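September, bench two, 14:20

Picking up from the Nusular branch. The plan for the afternoon was to get the two-arm bag packing policy running with the new chunk blending and stop the jerk at chunk boundaries. Arrieta (the inference box) was rebooted first as it had been holding GPU memory from the overnight job.

Settings as started:

- chunk length 60, execute 20, then re-query
- blend over the last 4 steps, linear weights
- wrist streams and fixed view all on, same resize as in training
- Zirley logger at full rate 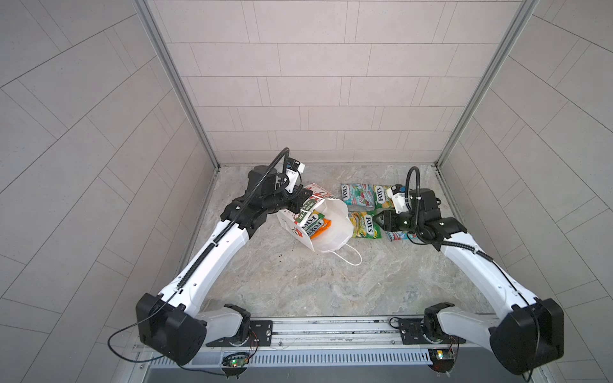
Blending now happens in joint space on the client side, after the safety clamp. It used to sit before the clamp, so the clamp was cutting into a target that had already been averaged and the two arms drifted apart in phase. The left arm suffers most from this. It has its fingers pressed into the top of the bag near the rim while the right one works over the Fox's packets, and a small step in the left wrist target goes straight into the paper. I have dropped the left velocity limit in the config and left the right alone.

First run died at step 1,089 with a stale observation error. The Zirley log shows the left wrist stream lagging the others, and the sync node waiting on it until the timeout. Changed the sync to take the nearest stamp per stream and warn on skew. No more timeouts after that, but the warnings are frequent and I don't like it — probably USB bandwidth, to be checked.

Boundary jumps on the left wrist look smaller on the plot. Right arm plot is much the same as before. Haven't compared success rates, so nothing to claim yet.

To do:

- move left wrist stream to its own controller
- rerun with blend at 0 as a baseline
- merge clamp order fix into Brernarer main, with a test this time
- ask whether the gripper command should be blended at all; I have it switched off for now

Config saved on the branch as it stands.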